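Kondthorpe Rules

The Kondthorpe Rules are a set of good-practice guidelines for testing two-armed robots in simulation. They cover how a task is set up, how a trial is scored, and what must be reported with the results. The rules take their name from Kondthorpe, where the first draft was agreed in February at a workshop hosted by the Veloso Institute. They are kept by the Zornum Working Group and are not legally binding.

Scope

The rules apply to tabletop tasks in which both arms work on the same object or on objects in a shared container. Mobile robots and tasks with human partners are outside their scope.
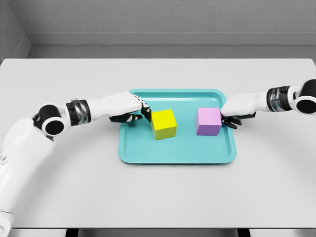 Simulated tabletop task with two arms, a tray and two cubes.

Main requirements

Each task must have a written start state, giving the position of every object and the pose of both arms. A trial in which the arms collide is scored as a failure, even if the goal is later reached. Contact with an object does not count as a grasp until the object is held clear of its support for 2 seconds. Random seeds must be published, and failed trials may not be left out of the totals.

Adoption

The Gorno test library, which follows the rules, listed 263 tasks as of 19 Oct 2025. Critics have said that the collision rule is too strict for light contact between hands, and a change to it is under review.

See also
Robot simulation
Bimanual manipulation
Test protocol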